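The solicitor who reads the whole bundle

The solicitor has handled boundary and right-of-way disputes from the same first-floor office in Ollel for most of a working life. The firm, Pons, is small and does little else but property. We met to talk about preparation, which is the part of a case that clients pay for and hardly ever see.

I began by asking how a new file gets opened.

"With the deeds," the solicitor said. "Before I ring the other side, before I visit. I want to know what the paper says while I still have no opinion. Once you've met your client and liked them, you read everything in their favour."

The longest job of recent years was a dispute over a track at Flirnitberg, a former farm split into separate lots. The bundle for the hearing ran to 1,031 pages. The solicitor read all of it twice, the second time backwards, starting with the last document.

"Reading backwards stops you following the story. You've told yourself a story by then, and so has counsel. Going from the end, each letter has to stand up without it. That's how I found the one about the gate."

The letter was on page 557. In it a previous owner thanked the neighbour for leave to take a trailer through the gate. If the use had been by permission, it could not count towards a right gained by long use, and long use was the whole of the other side's claim.

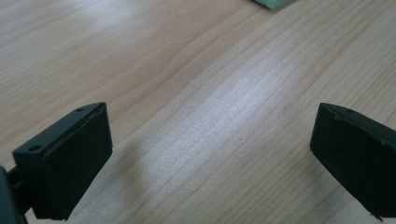
"It had been disclosed by them, too," the solicitor said. "It was filed with letters about drainage, and I think they'd stopped seeing it. I don't say that to be rude. I've done it myself."

When was that?

"My third year. A lease with a break clause. I had read it so often that I knew what it said, and what I knew was wrong. The notice had to be served on the landlord and on the managing agent. I served the landlord. The client was stuck with the premises until the end of the term, and my firm's insurers paid. I still read the notice clause aloud, every time, even if it's one I drafted."

The Flirnitberg case settled in April, the week before it was due to be heard. The owners kept their track closed but agreed that the neighbour could use it at harvest, under a written licence. The solicitor calls that a fair result and says the clients were less sure on the day.

"They wanted a judge to say they were right. I told them a judge might, and that they'd still be living next door to the same people afterwards. You have to say that early. If you save it until the offer comes in, they think you've lost your nerve."

We moved on to mediation, where the solicitor now spends a good deal of time. Most of the advice was about keeping quiet. New solicitors talk too much in the opening session, in this view, and give away which point worries them by coming back to it.

"If someone mentions a document once, I make a note. If they mention it 3 times without being asked, I go and read it again at lunch. It's nearly always the one they don't want to be asked about." 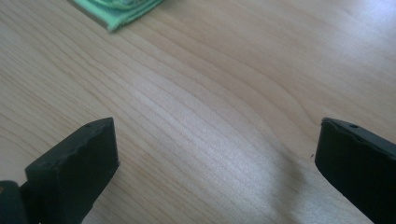
Costs came up next, and the solicitor was blunter here than anywhere else. Many boundary cases should be stopped at the first meeting, with both sets of figures written down in front of the client. The strip of land goes on the same sheet, with what it is worth. Plans stay rolled up until that has been done, and there is nothing on the table except bare pale wood, the grain running across it in long curves, with the light bleaching a patch of it nearly white. "People look at a plan and start arguing with it. I want them to look at the number first."

Does it put them off?

"Some of them. A few go down the road and find someone else, and good luck to them. I've had two come back."

The office uses Clirov to sort and number its documents, and the solicitor has no complaint about it. Searching is quicker than it was. The reading is still done on paper, though, with a pencil, and trainees are asked to do the same for their first bundle.

"They can hate it if they like. A search finds the word you typed in. The letter about the gate didn't say 'permission' anywhere. It said 'thank you for being so good about the trailer'."

The next hearing is on Wed 29 November, over a shared drain. The solicitor had read it through once and was due to start again from the back that evening.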